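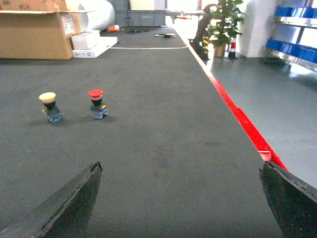

I have been rewriting our cell rules again. The old sheet had grown to 60 lines, and when I asked around, most people at Nokum could quote me two of them (one was the one about coffee). So I spent most of September cutting it down, and since a few of you wrote in after my last post asking what we go by, I'll share where I've landed. Please don't treat this as a substitute for the real standards or your own risk assessment! It's just what one small shop does on top of those.

The new sheet has 6 rules. I won't go through every one of them, but a few caused enough arguing that they deserve some space.

The first is that nothing lives on the belt. If a part is on the conveyor, it's there for the run you're doing right now. I was the worst offender, I'll admit it. A belt is flat and it's at a nice height and things just sort of drift onto it — a screwdriver, a bag of terminals, the thing you were going to deal with after lunch. Then you've got an arm working near stuff it was never told about. We do a sweep before we start and again before we go home, and the far end gets looked at too, which is where everything collects.

The second is about push buttons, and it's my pet subject, so bear with me. We handle a lot of loose switches, the mushroom-head kind with a contact block on the bottom. A red mushroom button means something to people. You see one and your hand knows what it's for. Which is great when it's wired to something and really bad when it's just a part sitting there. A visitor from Vondgate once asked me which one was the stop, and I had to point past the parts to the real one. That bothered me for days.

So now the rule is that loose red buttons go back in the bin as soon as the run is over, and the working stop has to be somewhere you can hit without reaching across the belt. It also has its own label, it never gets covered with a jacket, and everybody who works in the cell presses it at the start of their shift and watches the arm stop. That takes 15 seconds. I've heard people say testing it every shift is overkill, and I've stopped debating it.

Yellow caps get the same treatment, by the way. We went back and forth on that one. Somebody wanted an exception because yellow doesn't say "stop" the way red does, but I'd rather have one habit for the whole family of parts than two habits and a chart.

Then there's finger pads. Our old rule said "inspect regularly," and I'd like to have a word with whoever wrote that (it was me). Regularly means never. We now look at the pads every 220 cycles and write down what we see, even if it's only "same as before." A rough edge doesn't mean you have to swap the pad that minute, but it does mean it goes in the log. We keep ours in Clornia because we already had it for maintenance tickets. A clipboard would do fine.

The one I'm still not happy with is the walkway rule. I borrowed the wording from a sheet they use over at Gashi, where they have a lot more floor than we do, and it talks about keeping a clear path on both sides of the conveyor. Boxes pile up when a delivery comes in, and I haven't found a way of saying "move them first" that gets them moved first. If you have wording that works in a cramped shop, send it over and I'll try it on the next version.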